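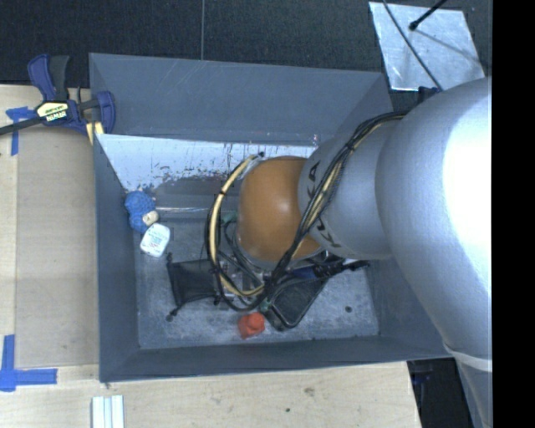
Inside a gray bin, scuffs and all.

About Us

Listeck is a piano moving and storage company. We move uprights, grands, spinets, the odd harpsichord, and once a pipe organ in more pieces than the owner remembered it having. We do not move couches. People ask. The couch is always "right there by the piano" and "not even heavy," and we have heard both of these from people who were not planning to lift it.

How it started

Gwendolyn Abernathy bought an old Dvorak upright at an estate sale for less than the price of lunch. Getting it home cost her a rented truck, two friendships and a door frame. She called around afterward to find out what professionals would have charged and learned that the nearest outfit willing to touch a piano was two counties over and booked through September. She had been looking for a reason to leave the insurance business anyway.

Her first hire was Cletus Alcantara, who had spent years moving vending machines and considered pianos a step up socially. The two of them worked out of a garage with one skid board, a stack of quilts and a dolly that pulled to the left. The dolly still pulls to the left. We keep it for flat driveways.

The name Listeck doesn't mean anything. Gwendolyn wanted something short enough to fit on the truck door, and the other one on her list was Zudora, which Cletus said sounded like a fortune teller. We later gave that name to our storage building so it wouldn't go to waste. If your paperwork says "Zudora, Row C," your piano is fine and has not joined a circus.

What we do now

Since opening we have moved 2,814 pianos. Of those, 1,829 were uprights, which tells you something about stairs and what they have done to our knees. We also handle:

Local and in-state moves, house to house or house to church
Hoisting through windows and over balconies
Climate-controlled storage by the month
Tuning after the move, once the piano has had a couple of weeks to settle into its new room and stop sulking
Removal of pianos that have reached the end

That last one deserves a word. Every week somebody calls to offer us a free piano. It was Grandma's, it only needs a tuning, and they'd love to see it go to a good home. We will come and look. If it can be saved, we will tell you what that costs. If it can't, we will tell you that too, gently, and take it apart for its keys, hardware and iron plate. Birdie Marchetti does these visits because she has the kindest telephone voice and has never once sighed in front of a customer. She saves it for the truck.

The people

Gwendolyn Abernathy still runs the office and does every estimate that involves a spiral staircase. She plays the Dvorak at the holiday party whether or not she is invited to.

Cletus Alcantara is our crew chief. He can look at a doorway and tell you if a six-foot grand will clear it. He will then measure it, and he would like you to measure it as well, before we drive out.

Amr Lamrani joined us in January 2020 as our tuner and technician. He trained on concert instruments and is very polite about yours.

Birdie Marchetti handles scheduling, removals and all phone calls that begin with "I have kind of a weird question."

Booker Kincaid drives the big truck, a Zavix with a lift gate that Booker repaired himself and does not let anyone else operate.

A few things people want to know

Will you take the legs off my grand? Yes. They go back on, too.

Do I need to empty the bench? Please. We have transported a great deal of sheet music, one set of dentures and a sandwich.

Can you move it a foot to the left while you're here? If we haven't loaded the truck yet, sure.

Are you insured? Very. See above about where Gwendolyn used to work.

Where to find us

The office and the Zudora building share a parking lot at 837 Mill Road. Come by the side door, since the front one has an upright behind it at the moment — long story, and Cletus did measure. Estimates are free by phone, and Birdie usually picks up by the third ring.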